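Packing a bag of snacks so they arrive in one piece

I used to chuck crisps into whatever bag was nearest and hope. Then I turned up at my sister's in Trarkgate with what was basically a bag of crumbs, and I've been a bit fussy ever since!

Anything heavy goes in a different bag. That's my main rule, and it means a 500 g jar never shares with the crisps, however short the walk. The light packets go in on their ends, side by side, so they hold each other up (lying flat, the bottom one takes all the weight). Don't squeeze the air out of them either - that puff is the best padding you'll get.
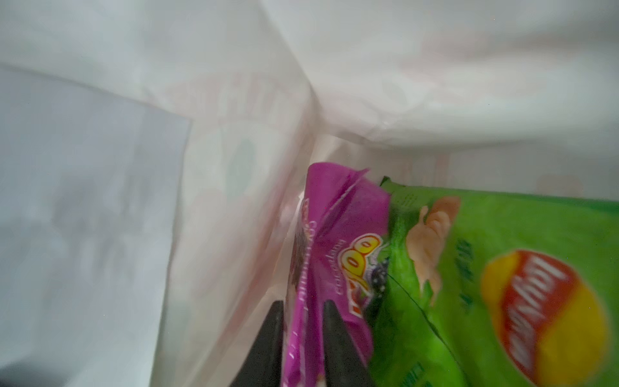
Lay's in the green, something purple next to it.

If you reuse your bags, and I do until they give up, have a quick feel along the bottom for splits before you load up. Mine live folded in the drawer by the cooker, 7 or so at a time, and any more than that and the drawer won't shut.

My neighbour Glória Macedo taught me to open the top right out before putting anything in. Hold one side of the rim, let the packets slide down, and keep the whole lot low enough that you can see everything without rummaging. Two minutes, tops, and the kids can find what they want in the back of the car without tipping it all over the seat.
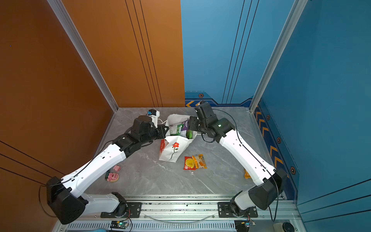 The white bag with the red flower, snacks in and top still open.

Chocolate goes in last, and in September I still keep it out of the sunny side of the car.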